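Home Kitchen Workshop Storage Tips Contact

Budgeting for a small shelf-picking arm

Price the whole station before you price the arm. At our Melside workshop the arm was quoted at $1367, and the mount, gripper fingers, power supply and spare cables were all separate lines. Put 20 percent on top of the total for parts you will order twice.

Measure the shelf next. Write down the clear height between levels, the depth of the board and the width of the widest item. Standard and slim drink cans need different finger openings, so check the gripper's full stroke against both. A full can also weighs far more than an empty one. Rate the payload for full cans at maximum reach.
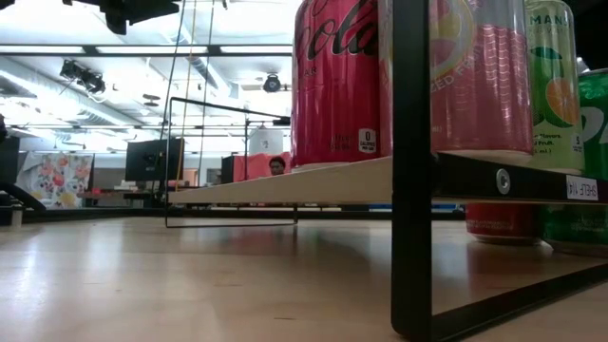 Label every shelf position and keep the numbers in one list. Bolt the rack down before any teaching of positions, or you will teach them again.

Run 1000 test picks before buying a second unit. Log each drop by item and shelf level. Rafsan Miah keeps our log on paper and totals it every Thursday.

Allow 2 spare sets of finger pads per arm. Stoslow sells them only in pairs.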